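Home > Workshop > Reviews > Data Gear > Grippers
Filed under: Hand tools, robot learning, living room tested

Pruldale hand-held grippers, a month in: the most fun I've had gathering demonstrations

I've been collecting manipulation data one way or another for long enough to have opinions about it, and most of those opinions are about my back. Leader arms, joysticks, a headset that made me queasy after lunch – I've given them all a fair go. So when the Pruldale pair came in March I was ready to be polite about them and go back to what I knew. I haven't gone back. I've taken them into kitchens, a shed and my sister's front room, and I keep finding excuses to do one more set.

For anyone who hasn't held this sort of thing: you pick up the gripper, you do the job with it yourself, and the camera on it records what the jaws saw and did. Later on the learning system gets those recordings as its examples. No arm needed on the day, which means you can go wherever the mess is.

And mess is what I wanted. The task I've been working on is tidying, clearing a table after snacks and drinks, because it's dull for people and wonderfully hard for machines. Wrappers are never the same shape twice. Cups roll. Anything crumpled has about nine good places to grab it and a tenth that looks just as good and isn't.
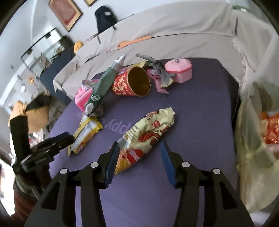 Valter Viklund, who set up our task list, wanted a proper mixture on every table: something stiff, something floppy, something that will fall over if you nudge it. He's right, and it took me a while to see how right. My first sessions were far too neat. I laid things out in rows like a shop window, and the first policy we trained on them was very good at rows. Now I drop a handful and leave it how it lands.

The jaws

These are the best part. They open wide enough for a paper cup on its side, and the blue ribbed pads hold a thin crisp packet without my having to squeeze like mad. I'd expected to fight with flat wrappers lying tight against the table, and there is a knack to it (come in low, close slowly, let the pads drag the edge up a little), but once you have it you can do it all afternoon. Twisted foil is easy. Paper cups are easy if you go for the rim and maddening if you go for the body, where a firm squeeze folds them in.

Hard containers with sloping sides are the worst of the lot. The pads want two faces that are parallel, and a tapered tub simply isn't offering that. I go across the lid where I can. When I can't, I keep the fumbles in a folder of their own, as Valter has a plan for using them.

Two people, two grippers

Most reviews I read before buying were by someone working alone, so let me put in a good word for pairing up. With two of you at one table, each camera sees the other gripper coming and going, and you get far more variety in the pictures for the same hour. It also goes faster, and it's better company! You do have to agree who is taking what. We started by calling things out and ended up just splitting the table down the middle.

The one thing to watch is blur. When you're enjoying yourself you speed up, and a quick swing towards the bag smears everything small on the table. I now count a slow one-two before each reach. It feels silly and the recordings are much nicer for it.

Sorting through it afterwards

The software that comes with the set is called Zadodora and I like it more than I thought I would. It cuts a long recording into single picks, gives you a little strip for each, and lets you bin the bad ones with a single key. From our longest stretch it found 492 picks and I kept 394 after going through by hand. The ones I threw away were mostly mine, mostly from late in the day, when I'd started grabbing two wrappers at once and pretending I'd meant to.

Our whole set now stands at 2362 picks. I know bigger teams would sniff at that. For one kind of chore in real homes it's been plenty to work with, and the newest policy can clear a good part of a snack table on the bench arm at Trukesholm, where our trials are run. It still dithers over anything see-through. So do I, to be fair.

Things I'd change

The weight is fine for the first hour and then you notice it in the wrist. There's a strap sold separately by Quách and I'd say get it straight away. It should be in the box.

I'd like a softer click on the trigger too, as doing this in a shared flat early in the morning does not make you popular. And the manual puts the pad-changing instructions three pages after you need them. I put one pad on the wrong way round and spent a whole session wondering why foil kept slipping out.

Putting things in the bag is where I'd most like a better view. Once the jaws go over the edge, your own gripper hides a lot of what you're doing, and with a soft bag the opening sags as well. We've had good results from letting one person work at the bag while the other hangs back a little with their gripper open, so there's at least one recording that shows the drop from outside.

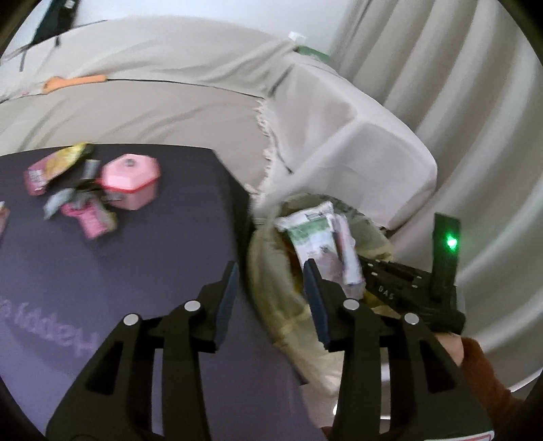 Who should get a pair

If you have a fixed bench with an arm on it and your tasks never leave that bench, you may not need these, and your leader arm will give you joint data that these won't. If your tasks live in houses, get them. Get two if you can stretch to it, find a friend with some patience, and save your wrappers for a week beforehand.

I'm moving on to laundry next, starting with socks. Pruldale sell a longer pad that's meant to be good with cloth and I've got a set of 3 on order. I'll add a note to this page when I've worn them in a bit.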